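My aunt Monique Pichon ran a lunch place in Varnport for most of my life, and when she heard I'd taken a job teaching machines to clear tables, she laughed so hard she had to put the phone down on the counter. I could hear the dishwasher going.

"Can it carry four soups?" she said, when she came back.

It could not carry four soups. In January it could not reliably carry a spoon! But I didn't tell her that, I told her we were making great progress, and then of course she wanted to come and see.

So she came, in her good coat, and Knut from Dirkent walked her around and gave her the speech (957 clean pickups in a row on the cups, very impressive, he skips the part about the forks). She nodded all the way through it. Then she pulled up a chair to the table where we had a place set out, and folded her arms, and waited.
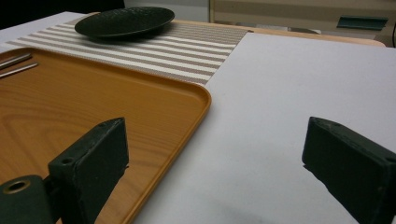

"Well, go on," she said.

I started the run. The Duveo thought it over for a while, the way it does, and went in for the plate. It missed, backed up, thought some more. My aunt looked at her watch. I began explaining about thin edges and shiny things, how a plate lying flat gives you hardly anything to grab, and she flapped her hand at me to be quiet.

"Shh. He's concentrating."

On the third try it got under the rim, and the plate came up maybe an inch, tilted, and stayed there. Knut stopped breathing next to me. Then it set the thing down on the tray, crooked, with a clack that made all of us jump.

"Twenty-nine seconds," said my aunt.

"That's pretty good for us," I said.

"Gaspard was slower than that his first week. And he broke things, and he cried in my walk-in." She got up and straightened the plate with one finger, she couldn't help it. "I'd keep him on until summer. But not with soup."

Knut asked if he could quote her to the investors. She told him he could if he bought her lunch, and she picked somewhere expensive.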